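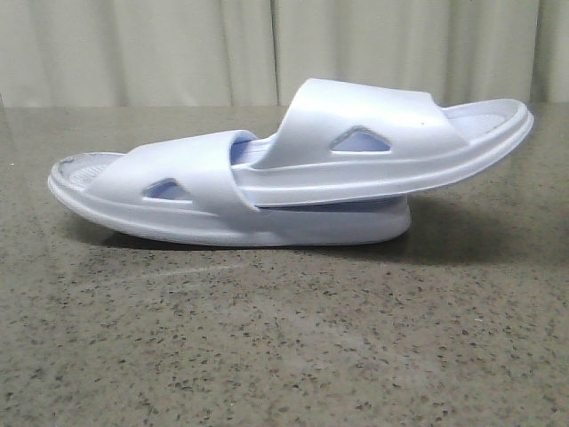 Lama Tarawneh was off work for 9 days with a bruised wrist, and she is still annoyed about the form she had to fill in afterward. "There was a box for what I did wrong," she says. "There was no box for what the arm did."

The arm belongs to the Steslow line, sold by Brurkar to companies that handle returned footwear. It picks up a shoe, turns it over and sets it down so that somebody can decide whether it goes back on sale. Tarawneh spent the winter teaching it, pair after pair. In January, while she was reaching in to straighten a sandal, the gripper closed on her hand and stayed closed.

Brurkar's account is short. The hold command was sent twice, the second one reached the gripper late, and the software has been updated. Elie Hakim, who runs support for the product, repeated it to me almost word for word on the phone. I asked him why a late command was obeyed at all.

"It was valid when it was sent," he said.

I asked whether a person's hand was valid. He said he understood the question, and that the force limit had worked as designed. The limit is there to protect the shoe. He was less sure what it had been set to that day, and promised to find out. I have not heard back.

Tarawneh's version has more in it. She says the fingers had been sticking for weeks, mostly with soft soles. "You'd tell it to let go and it would think about it. Half a second, maybe a second. We all got used to it, and that's the part I'm ashamed of."
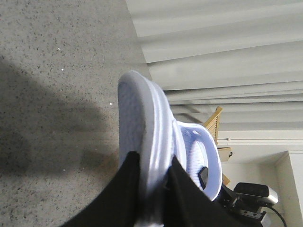

Mesh shoes gave less trouble, she says, as they squash a little and you can work them free. Molded slides were the worst. One would lie across the other, the arm would take hold of the wrong one, and whoever was on shift would lean over to fix it. The written procedure said to press stop first. Pressing stop meant a full restart, and a restart ate into the daily count.

Dwayne Ridgeway pulled the logs. He is an outside technician and has no great love for either side. Out of 3,000 grips he looked at, 557 had a release that came later than it should have. "That's not a glitch," he told me. "A glitch is when you can't find it again. I could find this one before lunch." None of those releases had raised an alarm – the system only complained if the gripper failed to open at all.

So what did the update change? According to the notes, an old command is now thrown away. Good. Ridgeway says the alarm threshold is where it was, and that he would want to see the stop button cut power to the fingers, too. At present it freezes them in place. If they happen to be closed on you, they remain closed on you.

Hakim calls that "a recognized industry approach." Tarawneh laughed when I read it to her.

She is back on the same job, with the updated software. I asked if she trusts it. "I use a stick now," she said. "A wooden spoon, from home. It's not in the procedure."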